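Trurkside Computer Reuse - Frequently Asked Questions

Hello, and thank you for stopping by! Most of the questions that reach our front counter are ones we have answered a good many times before, so we have gathered them here in the hope of saving you a phone call (though you are always welcome to call anyway). If you are thinking of giving us a computer, or hoping to take one home, start at the top and wander down as far as you need.

What is Trurkside Computer Reuse?

We take in desktop and laptop computers that people have finished with, get the good ones working again, and pass them on at low cost to families, students and small groups nearby. We began with a couple of borrowed tables in the old Usmani furniture building, and we are still in that building today, only with rather more shelves and a much better kettle. Last year 187 machines went out the door to new homes, and we are very proud of every one of them, even the beige one.

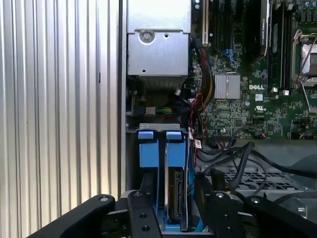

What can I bring you?

Desktops, laptops, flat monitors, keyboards, mice and power cords are all welcome. As a general rule we like computers that are no more than 15 years old, but if yours is a bit older and you know it was running well when you last used it, do ask. We also love getting spare memory and hard drives, even a single stick in an envelope. Please do not bring us printers, tube televisions, microwaves or loose batteries. We have no safe way to handle them, and the county drop-off on the east side of town takes all four.

Does it have to work?

No, not at all. A computer that will not start can still be full of useful parts, and a few of our nicest machines have been put together from two or three that came in dead. If you know what went wrong with it, write it on a scrap of paper and tape it to the case. "Fell off the desk" or "smelled hot and then quit" is a wonderful help to whoever opens it up.

What happens to the files on my computer?

We know this is the one people worry about, and rightly so. Every drive that comes in gets a number and goes into a locked cabinet the same day. Drives that still work are wiped fully, start to finish, before anything else is done with them. Drives that will not wipe are punched through and sent for shredding. If you would like a letter saying your drive was wiped or destroyed, ask when you drop off and we will mail it to you within 20 days. You are also perfectly free to take the drive out and keep it. Please do copy off your photos and tax papers before you come - once a drive has been wiped, we have no way at all of getting things back.

How do you decide what gets fixed and what gets stripped?

It mostly comes down to age, condition and what we already have on the shelf. A machine that only needs more memory and a good dusting is an easy yes. One with a cracked board usually goes for parts, and then we want everything off it that is worth saving. If you look at the tower lying on its side with the processor socket showing and its little lever up, you can see how much there is to go through in an ordinary desktop, from the memory slots to the power supply with its label facing you. We save screws too, by the jarful. Anything left over after that is sorted into metal, boards and plastic and goes to a recycler.
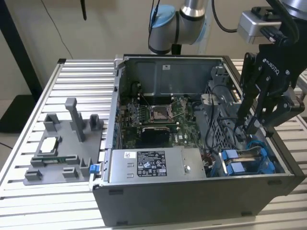
How much does a computer cost, and who can buy one?

Anyone can buy one. A basic desktop with a monitor, keyboard and mouse is $65, and laptops vary depending on the battery and the screen. If that price is out of reach, please tell us quietly at the counter or send a note ahead of time. We keep a small fund for just this, and we will not ask you for a stack of paperwork.

What software comes on it?

Our desktops go out with a free operating system, a web browser, a word processor and a few games. We are glad to sit down with you for a first lesson, and there is a large-print starter booklet by Tahira Cheema that people seem to like very much.

Is there a warranty?

We will fix or swap any computer that gives you trouble within up to 20 weeks of the day you took it home. Bring the slip with you if you can find it. If you can't, we have a copy.

Can I come and learn how to do repairs?

Yes, please do! Beginner evenings are free, and the next set starts on Thu 4 February. You need no experience and no tools. Wear sleeves you can push up, and expect dust.

When are you open, and where do I park?

Check the sign on our front door or call ahead for the week's hours, which do move about in winter. Parking is behind the building, and the ramp is on that side too. Ring the bell and someone will come out to help you carry things in. 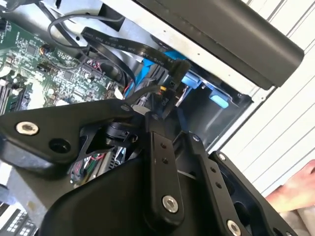
A desktop tower with its side panel off.

My question isn't here. What now?

Drop us a line through the contact page or leave a message on the phone, and speak slowly when you give your number, as our machine is older than most of the donations. We answer everything, though it may take us a few days after a busy weekend.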